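Towel Care and Folding: Frequently Asked Questions
Kadstead Linen Service — Customer Information
Last revised Sunday, March 7, 1999

Which towels does this page cover?
Terry bath and hand towels supplied under the Kadstead plan, in white and in colors. Kitchen cloths, bath mats and robes have their own sheets, which the driver can leave with your next delivery.

Do new towels need to be washed before use?
Yes. Terry leaves the mill with a finish that makes it feel soft on the shelf and keeps it from absorbing well. One wash removes most of it. Two washes are better for dark or strong colors, and those two should be done with nothing else in the machine.

What water temperature should I use?
Warm for colors, hot for white. Orange, red and coral towels lose dye fastest in hot water. If your account is on the Sidora color range, follow the label sewn into the side seam, even where it disagrees with this page.

Can I use fabric softener?
We advise against it. Softener coats the loops and reduces absorbency. If towels have gone stiff, cut the detergent by a third and run a second rinse. Stiffness is usually detergent residue or hard water.

A towel came back with a dark patch. Is it a stain?
It may only be damp. Moisture darkens terry a good deal, and on a bright color a small wet area looks very much like a mark. Hang the towel by its top edge in a dry room and check it again the next morning. If the patch has the same outline and the same shade, treat it as a stain. If it has faded or shrunk, leave the towel up until it is gone.

Check both faces. Oil and cosmetics tend to show through; water spots near a hem can sit on one side only.

How do I treat a stain?
Blot, do not rub. Rubbing pulls the loops and leaves a rough area that will outlast the stain. Work liquid detergent in with your fingers, wait, then wash at the usual temperature. Do not tumble dry until the mark is gone, as heat sets most oils. Do not use chlorine bleach on any color. Stain remover sold under the Stoltus name is acceptable on white stock only.

What is the correct way to hold a towel for folding?
By the two corners of one short edge, one corner in each hand, with the edge pulled straight. Let the rest hang free. Most crooked folds start with a slack top edge or with one hand set in from the corner.

The bottom hem hangs lower on one side. What am I doing wrong?
Possibly nothing. Check the following in order.
Hands at different heights. Level them first.
One corner gripped deeper than the other. Regrip at the very tip of each corner.
A hem folded over at the top. Run a thumb along it and flatten it.
Uneven shrinkage. Older towels go out of square, and no grip will correct it. Fold to the top edge and let the bottom run off.

Should I shake the towel out first?
Once, firmly, while it is still slightly warm from the dryer. Shaking raises the loops and drops the larger creases. Soft vertical folds that remain will flatten in the stack.

Which fold do you recommend?
For shelves: in half lengthwise, in half again across, then in thirds, with the folded edge facing out. For rails: in thirds lengthwise, then over the rail at the midpoint. The Ásgeirsdóttir fold shown on the old wall chart (form 1367) is still correct but takes a deeper shelf than most homes have.

Does the table need to be clear?
The part you fold on does. A hanging towel hides whatever is under it, and a flat object is easily folded into the bundle. Lower the hem onto bare surface, then lay the towel down away from you. Keep anything with a sharp edge or a ridged metal part well back — terry loops snag and pull into long threads.

A loop has pulled. Can it be repaired?
Cut it level with the pile. Do not pull it. A cut loop in terry will not run the way a knit does.

How long should a towel last?
In ordinary household use, replace it when the center has gone thin or the hem has opened. Color loss alone is not a reason to withdraw a towel. Faded stock can be moved to cleaning use, or returned with your December exchange.

How do I report a fault?
Fill out form 2508, attach it to the towel with a safety pin through the label only, and put both in the return bag. Hem faults, missing labels and color bleeding are credited. Damage from bleach or hot irons is not. Up to 22 pieces may go in one bag.

Who answers questions not listed?
Write to Lise Turcotte, Customer Information, and include your account number and the towel color as it appears on the label.
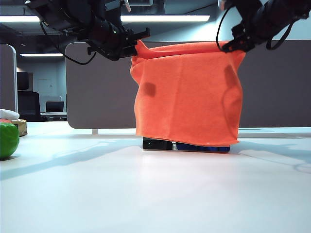

Questions about delivery days and bag collection should go to your route office, and the number is printed on the delivery slip. Please have the slip in hand when you call. Billing is handled separately and the route office cannot change an invoice.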